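How to write a back-cover blurb for your novel

So the draft is finished, you've fixed the commas, and now you have to squeeze the whole thing into a few paragraphs that make a stranger want to take it home. I love this part! Plenty of writers dread it, but a blurb is a lovely little puzzle once you know which pieces go in.

Start with your main character and one thing they want. Leave out the hair colour, the childhood and the favourite aunt. My second novel, Otia, follows a ferry pilot who wants to buy back her grandfather's boat, and that went straight into the opening line. It took me 31 drafts to see it, mind you.

Next, bring in the trouble. What gets in the way, and who put it there? Stay inside the first quarter of the book if you can. My rule is to give nothing away past page 100 or so, and Otia runs to 524 pages, so there was plenty left for the reader to find.
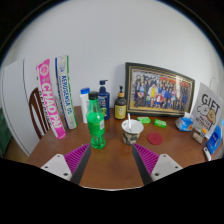 Kuleck, October 3, 2025

Now for the bit everyone asks me about: names. Use two at most. I once wrote a blurb for a family saga with five named cousins in it, and even I lost track of who had inherited the orchard. If a character only matters as a rival or a sister, call them the rival or the sister.

Places are different. One good place name can do a heap of work, especially if it has a bit of flavour to it. "The harbour at Prollberg" tells you more than "a small coastal town" ever will, and it's shorter too.

Then comes the ending, and this is where I get excited — stop one step before the decision. Your heroine has the letter in her hand. Your detective has realised the witness is lying. Finish the sentence there. You can use a question if you must, but try it as a plain statement first. "Will she risk everything?" has been on a great many covers.

Check the length. I aim for around 150 words, and I count them after cutting, never before. Take out "gripping", "unforgettable" and every other word that praises the book. Reviewers can say those things for you.

Finally, read it aloud at an ordinary speed. Anywhere you run out of breath, put in a full stop. Then leave it in a drawer overnight and read it again before you send it off.

If you'd like some practice first, write a blurb for a favourite novel you haven't opened in years. You'll be amazed at what stuck, and those are the bits to look for in your own book.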